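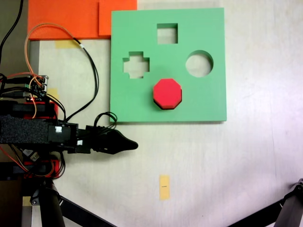 Photo: Sânziana Mihăilă, Hastengate

Second progress report to Skavia on the Alero arm kit, covering the period to the end of April.

The review is on schedule. We are still judging whether the Alero, as sold by Vondráček, is good enough to recommend to colleges that want a small arm for teaching. Assembly and wiring were covered in the first report. Since then the work has moved to a shape-sorting task, with a green board fixed as the target and a red block to be picked up and placed.

We have logged 700 runs. The arm repeats short moves well but drifts on longer ones, and the servos need a rest after eight minutes of steady use. Restarting clears most of the drift - though it costs time, and a class would notice. The cables remain our main complaint. They stand well clear of the arm in loops, and the kit comes with no clips or guides to hold them down. 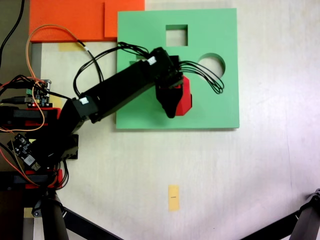 **Can a student set up the kit without help?**
Most can do the mechanical part alone, but they will need a member of staff for the servo calibration, as the manual skips two steps.

Gripping has improved. The new settings file from Vondráček arrived midway through the period, and of the 101 drops recorded so far only seven came after we loaded it. We would like a longer run before we put that in the final report.

Spending is within the agreed budget. One replacement servo was bought, and the supplier has been asked to refund it under warranty - no reply yet.

Next period:

- repeat the long moves with a lighter block
- test the kit with a first-year group
- ask Vondráček for a corrected manual

We need a decision from Skavia on whether the second kit should still be ordered. The quote runs out at the end of the next period.

Sânziana Mihăilă
Hastengate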